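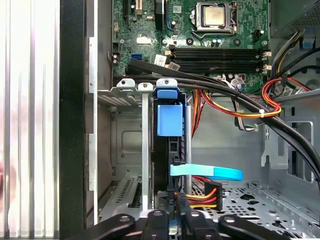 Drive caddy and cable routing in a desktop tower

ohmslaw_leeds
Bought 5 of these stripped from Troncoso and I'm refitting drives before they go on to Vandska. The thick black bundle crosses the memory slots, and the light blue SATA cable loops out to the right by the caddy. Does the caddy come out with the cables connected?
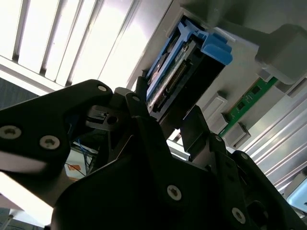
The blue handle moves freely enough, I just don't want to load the connector.

Re: Drive caddy and cable routing

pinheader
Power off, unplug data and power at the drive, then lift by the handle. Pull on the plugs, never the wires. I've done 300 or so machines this way at Skitia - no broken connectors.

Re: Drive caddy and cable routing

quietfan
Disagree on the order. I'd move the black bundle off the memory slots first. You need them clear for the RAM anyway, and the processor has no cooler on it yet, so keep loose plugs away from it.

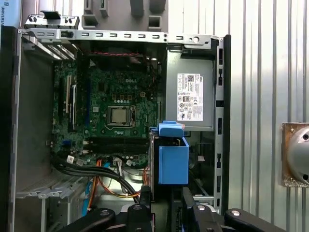
Re: Drive caddy and cable routing

pinheader
Moving the bundle first gains you nothing if the drive is coming out regardless. Agreed on the processor. Cover it.

Re: Drive caddy and cable routing

ohmslaw_leeds
Data and power off first, then the caddy, held upright.
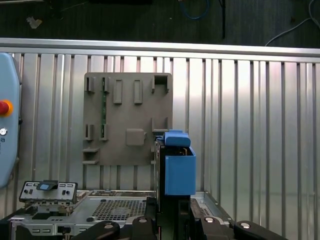 I'll do the other four in the same order and leave the bundle until the RAM goes in. Still need a source for spare caddies - Sernix only sell them by the box.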